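家事ロボットはどこまで来たか 片づけの試験で見えた現在の実力

家庭や店舗の作業を機械に任せることは、いつ可能になるのでしょうか。ロボットの評価を手がけるNavtonは4月、テーブルの片づけと商品棚の整理を題材にした試験の結果を公表しました。対象になったのは、研究用の制御ソフト「Ferkiter」で動く一本腕のロボットです。結果を一言でまとめると、決まった条件の仕事はかなりできるようになりましたが、人が毎日している家事には、まだ距離があります。

試験の大部分は、コンピューターの中に作られた仮想の部屋で行われました。仮想の部屋では、物の位置や向きを毎回変えることができ、壊れた食器を買い直す必要もありません。Navtonによると、今回は合計2221回の試行を行い、そのうち1098回で、最初から最後まで人の助けなしに作業が完了しました。半分に少し足りない数字です。

この数字を高いと見るか低いと見るかは、立場によって違います。同社の報告書は「研究としては前進だが、家庭用の製品としては不十分」と書いています。筆者も、この評価は妥当だと思います。二回に一回しか片づかない食卓を、喜んで受け入れる家庭は少ないでしょう。

片づけの課題は「果物と缶をかごに入れる」という短い指示から始まります。人間の子どもなら、説明はほとんど要りません。しかし機械にとっては、この短い文の中に多くの判断が入っています。どれが果物で、どれが缶か。どの順番で取るか。指をどの角度で下ろすか。かごの縁に当てないで手を離すには、どの高さがよいか。こうした判断を一つずつ間違えないで続けて、はじめて「片づけた」と言えます。

報告書が特に詳しく取り上げているのは、形の違いです。丸い果物は、つかむ方向をあまり選びません。指の間に入れば、多くの場合そのまま持ち上がります。曲がったバナナは、つかむ場所によって重さの釣り合いが変わり、持ち上げてから回ってしまうことがあります。横になった缶は、指が少し触れただけで転がる心配があります。しかも、物と物が近いと、一つを取る動きが隣の物を押してしまいます。 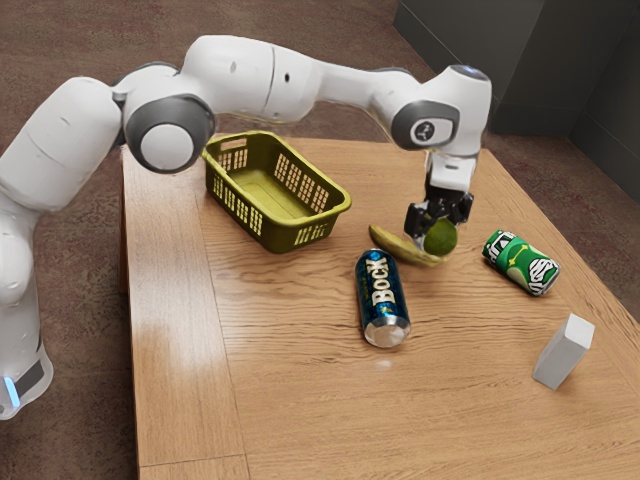
つかんだ後の失敗が多い

意外だったのは、失敗の多い場面です。試験の前、Navtonの担当チームは「物を見つけられない」失敗が一番多いと予想していました。しかし実際には、見つけることより、つかんだ後の動きで失敗する場合が目立ったそうです。かごの上まで運んだのに、指を開くのが早すぎる。縁に当たって、外に落ちる。落ちた物をもう一度探さないで、次の物に進んでしまう。最後の失敗は、人から見るととても不思議に感じられます。

やり直す力の弱さは、以前から指摘されてきた問題です。人は皿を一枚落としそうになれば、考える前に手が動きます。機械は、予定した動きが予定どおりに終わったかどうかを、自分で確かめる必要があります。Ferkiterの新しい版には、物を離した後でもう一度テーブルを見る手順が加えられました。ただし、その分だけ時間がかかります。確認を多くすれば遅くなり、少なくすれば失敗を見逃します。この調整は、今も手作業で行われているということです。

仮想の部屋と本物の部屋

もう一つの論点は、仮想の部屋での成績がそのまま本物の部屋で通用するかどうかです。仮想の果物は、見た目は本物に近くなりました。しかし、皮の柔らかさ、缶の表面の滑りやすさ、かごのたわみなどは、計算で完全に再現するのが難しいものです。

Navtonは同じ課題を、実物の腕を使って70回だけ行いました。回数が少ないため、同社は成功率を公表していません。報告書には、仮想の部屋ではほとんど起きなかった失敗として、果物が指の間で滑る例と、窓からの光で缶の位置を読み違える例が挙げられています。家庭では、朝と夕方で光が変わります。テーブルクロスを替えることもあります。試験室で安定していることと、台所で安定していることは、別の問題として考えなければなりません。

店舗では少し先に進む可能性

一方、店舗の作業については、報告書の見方はやや明るくなっています。食品店向けの設備を扱うOgilvieは、閉店後の商品棚の整理に同じ種類の腕を使う計画を検討しています。店の棚は高さが決まっていて、商品の形も事前に登録できます。客がいない時間なら、動きが遅くても大きな問題になりません。午後10時から朝までに、倒れた缶を起こし、前に並べておけばよいのです。

ただ、Ogilvieも従業員の代わりになるとは説明していません。計画の対象は缶や箱など形の変わりにくい商品で、袋入りの菓子や葉物の野菜は入っていません。値札の付け替えや、傷んだ果物を見分ける仕事も、これまでと同じように人が行います。

家庭向けでは、Poterという共同プロジェクトが、食後のテーブルの片づけだけに目的を絞った試作を進めています。何でもできる機械を目指すより、一つの仕事を確実にする機械を先に出す、という考え方です。しかし食後のテーブルには、飲み残しの入ったコップや汚れた皿もあります。Poterの最初の試作では、液体の入った容器は対象外になる予定です。使う人が先にコップを空にするなら、どこまでが機械の仕事なのか、という疑問は残ります。

期待と実際の差

掃除用の機械が家庭で受け入れられたのは、多少の取り残しがあっても困らない仕事だったことが大きいと、筆者は考えています。床のすみにほこりが残っても、次の日にまた動かせば済みます。けれども、ガラスのコップを落とせば、次の日まで待つことはできません。家事の中にも、失敗が許される仕事と許されない仕事があり、機械に向いているのは、しばらくは前の方でしょう。

古い話になりますが、筆者は2004年に、ある展示会で腕型のロボットが積み木を運ぶのを見たことがあります。積み木は床の印の上に正確に置かれ、少しでもずれると係の人が直していました。そのころと比べれば、物が毎回違う場所にあっても自分で探しに行く今の機械は、確かに進歩しました。けれども、係の人が横で見守っていることは、今回の実物の試験でも同じでした。

費用についても、まだはっきりした答えはありません。Navtonは価格の見通しを示しておらず、Ogilvieも導入する店の数を決めていません。安全の面でも課題があります。家庭には小さい子どもや動物がいて、腕の動く範囲に急に入ってくることがあります。今回の試験では、人が近くにいる条件は調べられませんでした。

Navtonは次の段階として、かごの位置を作業の途中で変える課題と、二つの物が重なった状態から始める課題を加える予定です。実物の腕による試行も増やし、その結果は仮想の部屋の結果と分けて公表するとしています。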